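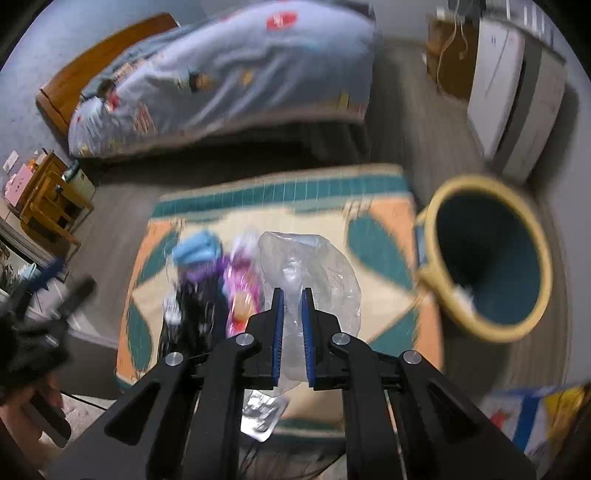
*Figure 1. The hand-held gripper above a clear plastic bag during collection in the bedroom setting.*

## 3. Data Collection

The Govik project set out to gather examples of household tidying for a learning system. All examples were recorded by a person using a hand-held gripper in furnished rooms. Recording began in January, and the target set in the project plan was 1000 usable examples.

Each example covers one attempt to pick up a single object and put it down in a chosen place. Soft and thin items were given priority – plastic bags, wrappers and cloth in particular – as the earlier Gonside set contained mostly rigid objects. Items were piled together so that the learning system would meet partly hidden objects.
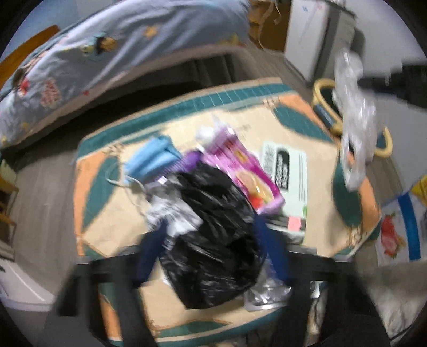

Operators were asked to approach slowly and to keep the fingers in view throughout. An example was rejected if tracking was lost or if more than one object was moved on purpose. Of the examples reviewed to date, 218 were rejected, most of them for lost tracking. Labels were checked by Yevdokiia Holovko.

### 3.1 Remaining Work

Bags remain the least consistent category in the labels. The two annotators did not always agree on the moment of release, and the written definition will be revised before the next round. The rejected examples have been kept in a separate folder and will be submitted with the final report.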